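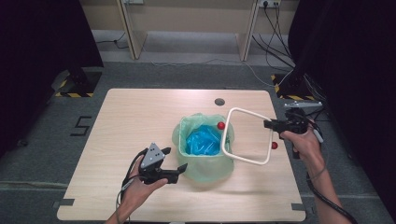

*Small bin, green liner folded over the rim, blue bag inside.*

**Wednesday, late morning – table bins**

Bin day! I've wanted to do this properly since Clodagh brought up the state of the bench tops, and I'm really pleased with how far we got.

The question was simple enough: which liner fits a bin this small, and can you get it out again without dropping what's in it? The Prernik liners are the clear favorite. They're thin, they open easily, and there's enough length to turn down over the rim with a decent cuff. The Petersen ones I tried last month were so short that the cuff kept popping back inside (Fergal had said as much and I didn't listen, sorry Fergal).

Things to remember when fitting:

- Shake the liner open before it goes anywhere near the bin. Much nicer than trying to peel it apart inside.
- Push the bottom down with something soft. A scrunched bag does the job very well.
- Cuff the two far corners first, then the near ones.
- Don't pull the cuff tight. Slack in the cuff is good, slack at the bottom is better.

Taking out is the part I enjoyed most. Lift one side of the cuff, then the opposite side, and let some air get down between the liner and the wall. If you go straight up from one corner, the whole bin wants to come along, and a bin that light will.

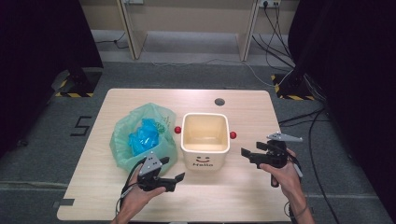 I love the smiley bin, by the way. "Hello" on the front, round red knobs at the sides, and a good thick rim for the liner to fold over. Sumathi wants one for every table and I'm not going to argue. Brendan would prefer something plainer – he has been outvoted.

On stock: the Prernik liners come 440 to a carton. One liner per bin per day means a carton outlasts the year for a single bin, 365 days with spares, but with 3 bins going we'd be through it by spring. Fionnuala found a Flestby box of 2,000 which would keep us happy for ages, only I haven't had one in my hands yet and don't know the length. Asked her for a few loose ones before we order.

Still to try:

- the Uno liners, if there are any left in the back cupboard
- a liner with something heavier in it, bottle caps or offcuts
- a double liner, so there's a fresh one ready when the first comes out (Clodagh's idea, and I think it's a great one!)
- whether the cuff holds overnight

Clodagh, the opened carton is on the second shelf next to the tape. Please put the leftovers back flat, they tangle like anything once they've been balled up.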